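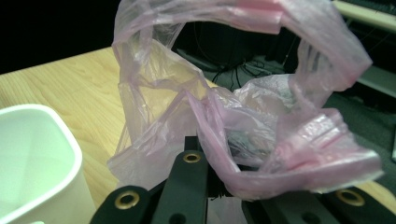

Thin bags, continued

September 14, 2026

The drawer under the counter held 128 plastic bags when I emptied it in April. Most were the thin produce type, which does not fold well – the film traps air and springs open again. Knotting them wastes space and leaves creases that split on the next use.

The current method: flatten on the table, press the air out toward the open end, fold lengthwise twice, then roll from the closed end. A rolled bag takes up very little room. Torn ones go to the film drop-off in Stosville.

I now cap the drawer at 20. Maya Harb suggested sorting by color, and I tried it for a week. Pink and white bags get used for the same things, so I stopped. Handle bags are still unsolved – the handles add bulk at one end and the roll comes out conical.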